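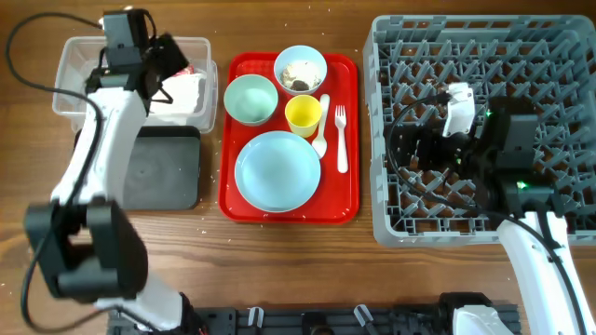
Figure 2. Table after the meal, with the serving tray in the centre, the clear bin for waste and the dish rack on the right.

4.2 Clearing the table

The clearing task begins when the meal is over and the dishes are still together on the serving tray. Figure 2 shows the arrangement on the wooden table. We kept the red tray in the middle, so that the distance to the bin and to the dish rack stays moderate. A crumpled napkin is already in the bin, while the light blue bowl still holds leftover food. The pale green bowl is empty.

Following the household guide of Barrientos and Thongdee, we separate clearing into 4 stages: waste, leftovers, dishes and surface. The order of the first two stages is free. The surface, however, must come last -- crumbs often fall again when a bowl is lifted or tilted. In Figure 2 the small pale crumbs lie mainly near the tray and at the lower left of the table, and for this reason we do not limit wiping to the place where the tray stood.

A bowl is considered ready for the rack only when no food scraps remain in it. Herrera proposed a softer rule, in which a few grains of rice are accepted, but our two raters could not apply it in the same way. They agreed much better with the strict rule, and we used it for all 1200 trials. Stains were not judged, as washing is outside this study.

The tray itself is treated as a dish. It stays on the table until all tableware has been removed, and then it is emptied of crumbs over the bin.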